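Reviews > Robot learning > Wevska 2, plate wiping package

Wevska 2 reviewed: learning to wipe a plate from demonstrations
By Anika Escobedo
September 28, 2018

Wevska 2 is a software package for teaching a two-armed robot a job by showing it the job. You drive the arms by hand, the package records the joint positions and the wrist cameras, and a network is trained to copy what you did. It comes from Gatchalian and grew out of a method they wrote up in April. I had it at our bench in Bokamgate for most of the summer, with Ákos Juhász and Jericho Ignacio doing nearly all of the driving.

The job we gave it was the one in their write-up, so that we could compare. A plate with a red stain on it lies on a tray. One arm holds the plate by the rim, the other picks up a sponge and wipes until the stain is gone or until the policy decides it is finished. Then the sponge goes back down and the plate is put to one side.

The method has one main idea. Most packages of this kind predict the next movement from the whole picture every time. Wevska splits the work between a slow part and a fast part. The slow part looks at the wrist pictures and picks out where on the plate to wipe next, and the fast part moves the arm there and keeps going until the slow part changes its mind. Gatchalian's claim is that this needs fewer demonstrations and copes better with stains it has not seen before. Our results back the second claim. I am less sure about the first.

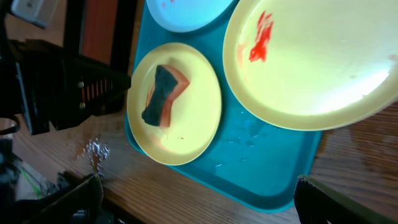

Setting up

Installation took most of a day, and a good part of that went on the camera drivers. The manual assumes you have the same make of arm as the authors. If you don't, there is a file of limits and offsets to fill in, and the notes on it are thin. Two of the fields have the same name in the manual and different names in the file. Siamak Fallahi worked it out by reading the code and sent a corrected page to Gatchalian, who had it on their site by the end of the week.

After that the recording side is very good. You press a pedal to start, drive the arms, press again to stop, and you get a replay straight away with both wrist views side by side. Bad takes can be thrown out with one key. Jericho got into the habit of reviewing every take before starting the next, and I would tell anyone else to do the same. Our first batch, where we left the checking until later, had several takes in it where the sponge was dropped and picked up again, and the trained policy learnt to drop the sponge.

We recorded 225 demonstrations in all, with plates of different sizes and colours. The tray was shifted and turned between takes, and the plates were put down in different places on it.

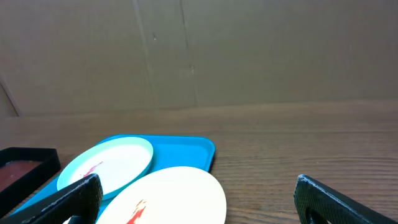
Wrist view with the fingers spread, two stained plates on the tray.

Training is one command and ran overnight on our machine. There is a progress page with a lot of curves on it, and I looked at only one of them after the first few days. A note on which curves matter would help.

How it did

We ran 100 trials with the finished policy, on stains that Ákos put on while I was out of the room. Each trial was marked on three things: whether the sponge was picked up, whether the stain was wiped over, and whether the plate was clean enough to pass a look from someone who had not been watching. Jaanus Bite did the looking. The full table is on our project page and I won't copy it all here, but the pattern was clear enough.

Picking up the sponge was the weakest step. The policy nearly always went to the right place, but it was fussy about the angle. With the sponge lying square to the fingers it was close to faultless. With the sponge turned, it sometimes closed on a corner and lifted it crooked, and then the wiping was poor for the rest of the trial because only one edge was touching the plate. The package has no notion of letting go and trying again. If none of your demonstrations shows a second attempt, you won't get one, and if they do show it you get the dropping problem I mentioned. Ákos thinks the answer is to record recoveries as a separate set, starting from a bad grip, so that the policy sees the fix without seeing the mistake. We have started on that but I have nothing to report yet.
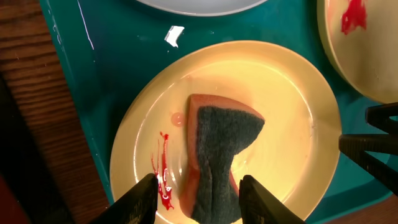 Fingers either side of the sponge, red streaks on the plate next to it.

The wiping itself was better than I expected. The slow part of the method does what the write-up says. With a single smear it goes to the smear, and with several patches it takes them one after another, usually nearest first. We tried the older single-network method on the same recordings for comparison. It wiped in the same path nearly every time, wherever the stain was, and it left a good deal behind when the stain was near the rim. Wevska followed the stain. For me that is the main result, and it held up on plate colours that were only lightly covered in the recordings.

Glare is a real weakness. When a bright patch of reflected light fell on a plate, the slow part would sometimes treat it as finished ground and skip whatever was next to it. Moving the lamp helped. So did adding recordings under different lighting, though that is more driving, and it is why I'm doubtful about the claim that fewer demonstrations are needed. The write-up was done under what looks like very even light. Under ordinary room lighting we needed well over what they suggest before the skipping stopped being a nuisance.

Knowing when to stop is the other one. The policy tends to wipe on after the plate is clean, which wastes time but does no harm. Less often it stops early with a thin trace left, and those traces account for most of the plates Jaanus failed. There is a setting called patience that is meant to control this. Raising it gave us cleaner plates and longer trials, as you would expect, and we left it a little above the default.

Holding the plate

The holding arm gets much less space in the write-up than the wiping arm, and I think it deserves more. The grip is taken on the rim with the fingertips.
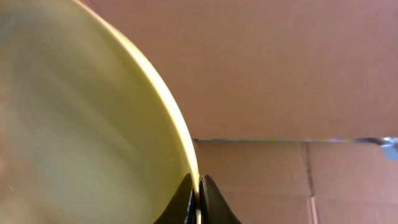 A grip like that does not leave much to spare, and on the larger plates the wiping arm can lever the plate round if it presses hard towards the far side. When the plate turned, the policy carried on wiping where the stain had been for a moment and then corrected itself, which I was pleased to see. What it can't do is take a firmer hold. The force is fixed in the settings file. We turned it up a step for all the later runs and had far less slipping. Siamak asked Gatchalian whether force could be learnt along with everything else, and they said it is on their list without giving a date.

Compared with Orkmont

Several people have asked how this compares with the Orkmont package, which we used last year. Orkmont is easier to install and its manual is much better. It will also run on a smaller machine. But it uses the older kind of method, and for a job where the target moves about on the plate I would not go back to it. For picking something up and putting it somewhere else I would still use Orkmont, and so would Jericho, who has spent longer with both than I have.

Worth having?

If your work is on contact jobs such as wiping, spreading or scrubbing, yes. The recording tools alone save a lot of time, and the split between the slow and fast parts gives a real gain that we could measure on our own plates with our own drivers. Set aside a day for the installation and plan for more demonstrations than the write-up says – in our case the extra ones nearly all went on lighting and sponge angle.

If you want something that recovers from its own mistakes, wait. Gatchalian have said the next release will allow recovery recordings to be marked as such. I'll run the same trials again when we have it.

Our recordings are available on request, apart from the first batch.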